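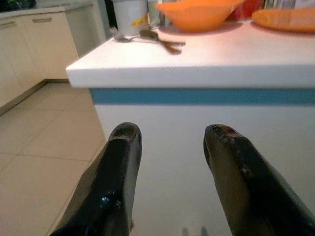 Ticket 158
Site: Skundgate demonstration kitchen
Reported by: Nurhan Güneş, Visitor Programme
Assigned to: Wim Hendriks, Robotics Support
Priority: High (open day in progress)
Status: Closed

Summary
Arm stopped during the table-clearing demonstration at the island counter. Controller displayed "goal timeout" after 3000 ms. Visitors were present behind the barrier. No contact with any person and no damage to the counter.

Log

9:40 am – N. Güneş
The first group from Grovby had been seated when the arm halted partway through its approach to the cutlery. The presenter, Mr Chatzigeorgiou, continued with the spoken portion of the program. The stop button was pressed in accordance with the visitor procedure. Assistance is requested before the second group at 10:30.

9:52 am – W. Hendriks
Attended. Arm parked and brakes confirmed. The fork and spoon are lying across one another on the countertop, with the handles crossing. The demonstration script expects them to be separate. Planner log shows repeated attempts to find a grasp for the fork, each rejected, until the timeout was reached.

10:05 am – W. Hendriks
Separated the utensils by hand and ran the sequence at reduced speed. Fork picked up at the first attempt. Spoon missed once, then picked up. The finger tips show scuffs and brownish wear, more noticeable on one than the other. I have not established whether this contributed to the missed grasp.

10:14 am – Thanasis Pappas, Operations
Please advise whether the 10:30 session may proceed. The Manolakis delegation is in that group and has asked specifically to see the mug and bowl handled.

10:19 am – W. Hendriks
It may proceed, on the following conditions: utensils to be set apart before each run, speed to remain reduced, and a support officer to stand at the controller. The mug and bowl sequence was tested and completed without fault.

11:25 am – N. Güneş
Second session completed. Two further runs were carried out at the request of visitors – both finished normally.

1:10 pm – Chrysanthi Tsakiris, Technical Lead
Reviewed. The setup sheet will be amended to state the required cutlery layout. Replacement finger tips are to be fitted before the January visit. The timeout is to remain at 3000 ms. Ticket closed.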